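Visit report: Dorham, picking cell for mixed items
18 December 2020

We went to Dorham to look at bin picking before the equipment budget for next year is fixed. Shadi Haddad came along for the maintenance side. The visit took most of the morning, and the people at Dorham were open about costs, including the ones they had missed.

Our question was a simple one. The returns area at Sondley handles goods that share nothing in size or shape, and two suppliers have told us a single arm can sort them. Sabbagh quotes for a full cell with guarding and installation. Altent quotes for the arm and controller only and leaves the rest to the buyer. The Altent price looks much better until the missing items are added back in.

Dorham planned for the arm, the controller and a basic gripper. They did not plan for the second gripper, the spare cables or the bench work. Their advice was to put 20 percent of the arm price aside for things that go on the end of the arm, and to keep that money separate so it does not get spent on the floor or the fencing.

Spare parts were the next topic. The cable set they keep on the shelf costs 489 dollars and the fingertip kit costs 127 dollars. Both have to be ordered ahead, and Dorham now holds 3 of the fingertip kits. Shadi asked who does the changeover. Their own technicians do it, after a short course that was not in the first quote either.

We spent the last part of the visit at the test bench. It is a plain setup, with a metal bin on a wooden tabletop and the control pendants on a dark surface behind it. The items in the bin were a fair match for our returns: a shoe, a clear bottle with a "hint" label, a marker, and a yellow cup-like item in a shiny metal bowl.

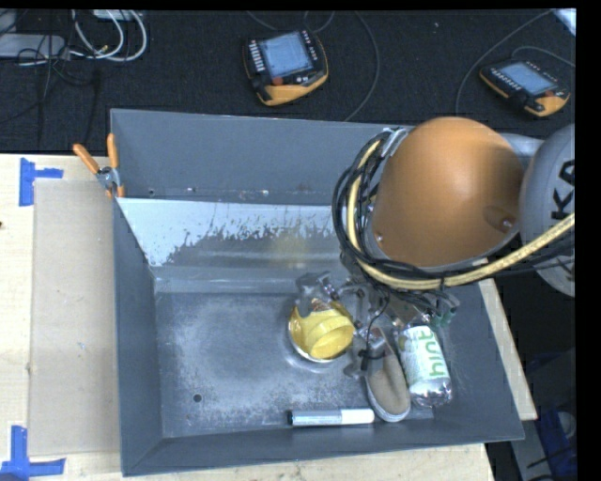 Clear plastic and shiny metal are the two things we should ask both suppliers about in writing. Dorham said their camera quote went up once those were on the list, and they would rather have known before signing. We have plenty of both at Sondley.

Cable routing also needs a line in the budget. Shadi wants the hose and cable bundle priced as a wear item - Sabbagh includes a first replacement, Altent does not.

To do before the budget meeting in January:
Send both suppliers the same list of test items.
Ask Altent for a price with guarding, training and a second gripper.
Ask Sabbagh what the yearly service visit covers.
Measure the returns bench and check the power supply there.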